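Packing for a long weekend in Pokinthorpe

jirora_bound
Posted Wednesday, 7:42 pm

Hi all! We're off to Pokinthorpe in November for four nights and I'm trying (again) to manage with one small bag. My usual trouble is sweaters – I pack for every kind of weather and wear the same one all weekend.

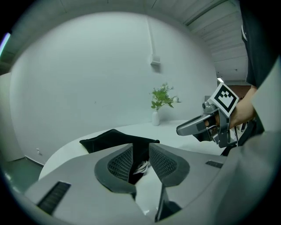 I've got as far as one good black layer that goes over everything, plus two shirts and the pants I travel in. Is that too thin for the coast? I'd love to hear what you all take.

nellgate_nan
Sounds lovely! I'd add a second warm layer though. The wind off the harbor goes right through you, and nothing dries overnight in those old guesthouses.

TwoSocksMurthy
Have to disagree with Nan, sorry! I did 72 hours there with less than that and was perfectly happy. Spend the space on good socks.

nellgate_nan
Well, you must run warmer than me, dear – I had my coat on at breakfast.

jirora_bound
Ha, okay, second sweater is going in, and extra socks too. Does the bakery by the steps still open early?

TwoSocksMurthy
It did in spring. Get the cheese rolls.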